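Clear Desk, Clear Head? A Gallery
Posted 15 February 2018

The office side of Urkmont has signed up for a tidy-desk scheme called Grorkura. It arrives as a binder of 30 pages, a sheet of stickers and a promise that a tidy desk gives you back 11 minutes a day. I have read the binder twice and can't find where the minutes come from. Still, I said I would follow one desk through it and put the pictures up, so that people on the other floors can judge for themselves before it gets to them in May.

The rules, for anyone who skipped the memo: everything on the desk gets a "home," anything without a home goes in a drawer, and cables are to be "invisible." That last word is doing a lot of work.

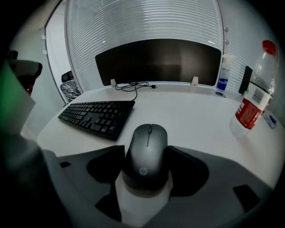

Rule one says to start with the things you touch most and give them their permanent places first. I have doubts about permanent places. People lean, they eat lunch, they turn sideways to talk to whoever is behind them, and by three o'clock everything has drifted. The black keyboard on this desk sits at a slant, and the binder would have it squared up to the front edge. I type at a slant myself and have never lost a minute to it. The HP mouse is a plain one with a wheel, and finding a home for it hardly takes a method. You put it next to the keyboard, on whichever side your hand is.

The binder also wants your monitor "anchored to the view." We have blinds. Moving on.

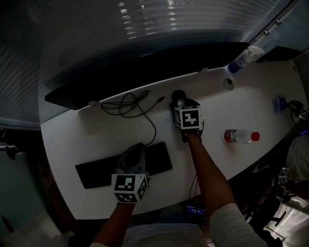

Drinks get a full page in the binder, more than chairs do. The advice is to keep one container, upright, in a holder from the Duker range, sold separately, and I will let you form your own opinion about that. The water bottle with the red cap is lying on its side here, and it takes up more of the desk that way, I'll grant them that much. The spray bottle back by the corner is harder to place. Cleaning supplies are supposed to live off the desk altogether, in a shared cupboard, and our shared cupboard is down two flights of stairs. I know which of those I would choose if I wanted people to wipe anything down.

Cables were always going to be the hard part. Grorkura's answer is a fabric sleeve called the Tăng. We were sent 3 of them for a floor with 200 leads on it – I asked for the number, and that is the number. The fallback is to coil and tie. A tie costs next to nothing, and I would have started there and skipped the binder.
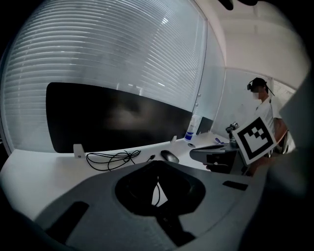 Bình Trịnh thinks I am being unfair, and wrote to tell me so: "You keep asking where the minutes come from. I cleared mine last month and I don't know about minutes, but I stopped dreading the cables every time I had to plug something in. Do the cables first and leave the rest alone if you want."

That is the best case for it I have heard, and it's better than the one in the binder. I would still like to see it hold up after a few busy weeks. Sushil Pandey has the spare copy of the binder if you want to check my quotes, and the stickers are on the shelf by the printer, all of them.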